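The Printer's Apprentice, Parts Four and Five

Four

So by then I'd been setting type for the cause for most of a year, and I still hadn't read a word of what I printed. Valdir Guerra thought that was the funniest thing he'd ever heard. "You're the most dangerous man in Mallura," he told me, "and you don't even know what you're saying!"

He had a point. I knew my letters backward (you have to, that's how type goes) but I'd never slowed down enough to put them together into anything. I was paid by the page. The governor's men paid by the page too, for their tax notices, and I set those in the morning and the other stuff at night, on the same press, with the same ink under my nails.

The pamphlet was supposed to be 100 copies. Then Deepika came down from the hill towns with a list sewn into her hem, and the number went up to 272. We didn't have the paper. I mean we really didn't have it — I'd been cutting the margins so thin that the words almost fell off the side. Josué said to use the backs of the tax notices, and I laughed, and then I saw he wasn't joking.

We did it that way. If you ever find one, turn it over. One side says you owe the governor for your chickens, and the other side says you don't owe him a thing.
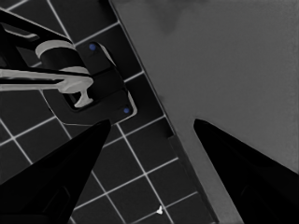 Five

They came for the press on a Tuesday. Three soldiers and an officer named Szénási, who had very good manners and wiped his boots before he came in. He asked who had set the page. I said I set all the pages. He asked if I knew what it said.

"No sir," I said, and it was the truth, and I think he could hear that it was, which made me feel worse than any lie I've told before or after.

He held it out. "Read it to me, then."

I read it slow, like a kid at school. It was about the river at Rezende and who it belonged to. It was about my mother's village, though it didn't name her. My voice went funny around the middle. One of the soldiers, a boy from the same valley by his accent, had stopped looking at me and was looking at the floor.

Szénási let me get all the way to the end. Then he folded the page in four, put it inside his coat, and told the other two to carry out the press. The boy he left at the door.

"You'll stay here tonight," he said to me.

I stayed. Sometime after midnight the boy asked if there were any more copies.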